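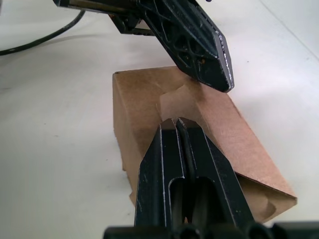 Photo: Kanadum Reuse and Packing Centre

Progress report to the Funau Community Fund
Carton Recovery and Reuse Project
March 29, 2021

1. Purpose of this report

The Kanadum Reuse and Packing Centre submits this report under the terms of its funding agreement. It covers work since the project opened in January and sets out the position on carton intake, inspection, packing practice, spending and the work still to be done. Matters on which the Fund's approval is sought are listed in section 7.

2. Summary of progress

The project collects used corrugated cartons from shops and offices, inspects them, and returns the sound ones to use as packing for donated household goods. Cartons that cannot be reused are flattened and sent for recycling. In the reporting period the Centre received 1461 cartons. Of every 100 cartons inspected, 70 were passed for reuse, which meets the target in the agreement. The remainder were rejected, most of them for damaged flaps or for surface tearing that had gone through the outer layer.

Collection is running on the schedule agreed with the two supplying businesses, Kevix and Shi. Kevix supplies mainly small and medium cartons. Shi supplies larger ones, and has agreed to stop cutting the base tape with a blade, a practice that had scored the cardboard along the fold and weakened it.

3. Inspection and grading

Grading was the slowest part of the work in the first weeks. The original guide had five grades, and staff on different shifts were placing the same kind of carton in different grades. It was replaced by a guide with 3 grades:

Grade A: walls flat and firm, all flaps attached, corners square. Suitable for crockery, books and other heavy goods.
Grade B: creasing or scuffing on one or more faces, flaps attached, no break in the inner layer. Suitable for linen, clothing and soft toys.
Grade C: torn, crushed or damp. To be flattened for recycling.

Plain brown cartons of the type shown at the head of this report are the most common item received. Where a carton has creasing and the outer cardboard appears folded back or peeled, the grader is to open it fully and check the inner layer by hand before a grade is given. Cartons are laid on their side for this check so that the end flap can be opened outward and the fold inspected. A flap that bends without splitting along the fold may be passed as Grade B.

Grading is carried out on pale, smooth surfaces wherever possible. Dust, grit and loose fibres show up readily against them, and the surface can be wiped down between batches. The dark benches used at the start of the project have been moved to the flattening area.

4. Packing practice

Cartons passed for reuse are taped once along the base and once across it. The earlier practice of folding the base flaps into one another without tape has been discontinued, as it did not hold under heavier loads. Old labels are removed or covered before a carton leaves the Centre, and the contents are written on one end and one side.

Requests were received during the period from 38 households. All were supplied. In several cases the cartons provided were larger than the household could comfortably lift when full, and the request form now asks what is to be packed and whether there are stairs at either address.

5. Storage

Storage remains the main difficulty. Flattened cartons take up little room, but those awaiting inspection arrive partly made up and fill the receiving bay quickly. Cartons stacked against the outer wall took up moisture after heavy rain and had to be downgraded. Stock is now kept on pallets clear of the wall, and the bay door is closed outside delivery times. A second rack would allow uninspected and graded stock to be kept apart, and would reduce the amount of double handling.

6. Expenditure

Spending to date is within the approved budget. Tape and marking supplies have cost slightly more than forecast owing to the change in base taping. The difference has been met from savings on transport, as both suppliers are on the same collection route. No funds have been moved between budget lines without approval. A full statement is provided separately.

7. Work remaining and approvals sought

In the next period the Centre will finish the printed grading guide, extend collection to one further supplier, and begin recording the number of times a carton is returned and reused. Households will be asked to flatten cartons after unpacking and keep them dry until collection.

The Fund's approval is sought for the following:

The use of the unspent transport allocation to purchase one storage rack.
The replacement of the five-grade guide in Schedule 2 of the agreement with the guide set out in section 3.
A change to the reporting form so that cartons rejected on arrival are shown separately from those downgraded while in storage.

Submitted by the Kanadum Reuse and Packing Centre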